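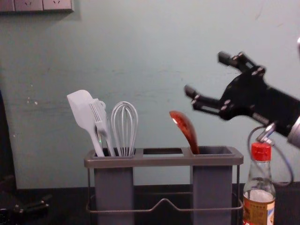
Notes on water hammer in a two-story house, since a few people asked how I traced mine. Long thread.

Symptom: one loud bang in the wall when the washing machine fill valve closes. No bang from any faucet closed by hand. That points at a fast solenoid valve and a long straight run of pipe behind it.

The mechanism is old physics. Moving water has momentum. Stop it in a few milliseconds and the kinetic energy goes into a pressure wave that runs back up the pipe at over 4000 feet per second, reflects, and comes back.

For a rigid pipe the pressure rise is density times wave speed times change in velocity. House pressure does not appear in that formula. Turning down the regulator helps only because it lowers the flow velocity.

Copper is stiff, so the wave is fast and the spike is high. PEX stretches a little, the wave is slower, and the spike drops to a fraction of the copper value. Mine is copper everywhere except the last stretch to the laundry.

First check was static pressure. I put a Michalski gauge with a lazy hand on the hose bib and left it overnight. Lazy hand = second needle that stays at the peak reading. Cheap, and more useful than listening at walls.

Static was within the normal range. The peak was not. Repeated with the washer supply shut off and the peak went away, which left one branch to look at.

Second check was pipe support. The cold line crosses 13 joists and was strapped at 2 of them. A line that loose will knock even on a modest spike — the noise is the pipe hitting wood, and the pressure event itself is mostly silent.

Added cushioned clamps along the whole run. Noise went from a bang to a thud. Gauge peak did not change, as expected.

Then the arrestors. Piston type, Drusik, one on hot and one on cold, threaded between the supply valve and the hose. Placement matters more than brand. An arrestor far from the valve leaves a column of water in between that it can't protect.

Old-style air chambers (a capped vertical stub) work until the air dissolves into the water, then they do nothing. You can drain the system to refill them. I had two in the wall and both were waterlogged.

Njål Grønli asked about expansion tanks. Different problem. The tank handles slow thermal expansion behind a check valve. It is usually too far from the washer to do much for a fast transient.

Gauge peak after the arrestors: barely above static. Will read it again in March and post the number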